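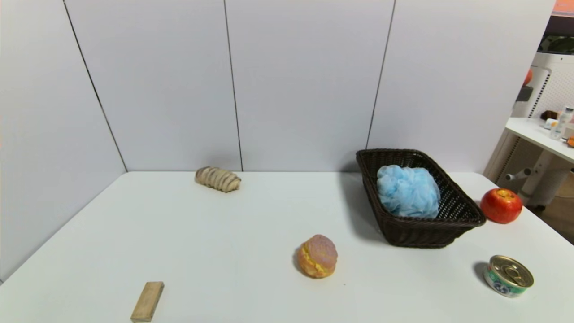 A plaited loaf is only a loaf with more crust, Jyoti Tiwari wrote in a letter to the baking newsletter Kakon, and most later accounts of braided bread begin by agreeing or arguing with her.

Braided bread is bread shaped by crossing two or more ropes of dough before baking. The term covers sweet and plain kinds, and it is sometimes stretched to include twists and spirals made from a single rope.

Dough

Most braided breads use a fairly stiff wheat dough. Soft dough spreads in the oven and the strands run together. Eggs, milk, butter or oil are common additions, and many of these breads are brushed with egg before baking, so the high parts brown faster than the grooves.

Shaping

The dough is divided into equal pieces, rested, and rolled into ropes that are thicker in the middle than at the ends. Three strands are braided like hair. With 4 strands the pattern is usually worked from one side to the other. Tight braiding can cause the crust to tear as the loaf rises.

Regional kinds

Challah is the Jewish bread for the Sabbath and holidays. Zopf is a Swiss loaf made with milk and butter, often eaten on Sunday. Finnish pulla is flavored with cardamom. Greek tsoureki is an Easter bread.

Keeping

Rich loaves stay soft longer than plain ones. Stale slices are used for French toast and bread pudding. Eduardo Calado's handbook Previtz gives freezing instructions on page 148 and a table of strand patterns on page 158.

See also: Brioche, Pretzel, Babka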